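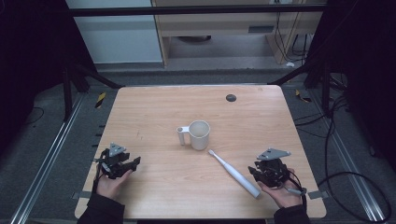 Minutes of the Gripper Build group, Fillside shared workshop, Sunday 01/03/2026. Gerardo Buenaventura in the chair and also, for want of another pen, taking these notes. We began a little late as the kettle was slow and there was a good deal of news to swap. The main business was the hand-held pair, which we have all got used to calling Zevon, and whether it is ready to be taken off the "unfinished" shelf. Both grippers are now whole, with black jointed fingers and a light grey triangular marker plate standing up on top of each, and the mug and the electric toothbrush have been settled on as our first two practice objects. Thank you to everyone who brought in things from home, including the ones we did not choose (please collect them from the box by the door!).

Present: nine members, with two more sending their apologies and good wishes.

1. Notes of the last meeting
Agreed as a fair record, apart from the spelling of Ostedine, which I had managed to get wrong in three different ways.

2. Grippers
A long and friendly talk about finger travel. The left one still feels stiffer than the right, and those with smaller hands find it tiring after a while. We went over the choice between a softer spring and a longer lever and came down on the side of the spring, as it is cheap and can be swapped back in an evening. Gerardo to order a mixed bag of 50 and try a few before next time. The shape of the fingers was also raised, and it was felt we should leave that alone until the springs are sorted, or we shall never know which change did what.

3. Cables
Each gripper has its black cable coming away past the wrist, and there was some grumbling that it tugs when you reach forward. Two ideas were put forward: a loop of soft tape on the forearm, or a light line from overhead to take the weight. The tape won for now. The bundle hanging down on the right-hand side and curling over the carpet by the rail needs tying up as well, and will be done on the next tidy evening. Until then, please step over it and not on it.

4. Table
The two small clips on the front left and right edges are to stay done up. If you need to take the top off, put the clips in the tin marked Gumede and write your name on the slip. There was a suggestion that we sand the top and oil it. Opinion was split, and since oil might leave the surface slippery – which would make all our practice runs so far hard to compare – we have put it off until the summer.

5. Practice runs
We have 18 good runs saved and would like 200 before anyone tries to teach the bench arm anything from them. This sounds like a lot, but a run is short and rather pleasant once you have the knack, and an hour with a friend gets through plenty. It was agreed that the mug should be turned a different way each time, and the toothbrush laid at a fresh angle too, so that we are not just learning one neat arrangement. A sign-up sheet is on the side of the tool cupboard.

6. Money
The kitty stands at 830 pounds after the last lot of subs. The springs and tape come out of it easily. A second set of motors for the Ostedine arm would make quite a dent, so prices are to be gathered first and brought back to the group.

7. Any other business
The big vice has gone a bit wobbly and wants new bolts. Somebody has left a very nice blue scarf. There was a request for quieter music during practice, and a request for better music, and both were noted.

Actions
Springs: Gerardo
Tape loops for the wrists: to be tried by whoever is in first
Cable bundle: everyone, tidy evening
Motor prices: Gerardo to ask round

Next meeting in the last week of March, with the day to be fixed by email.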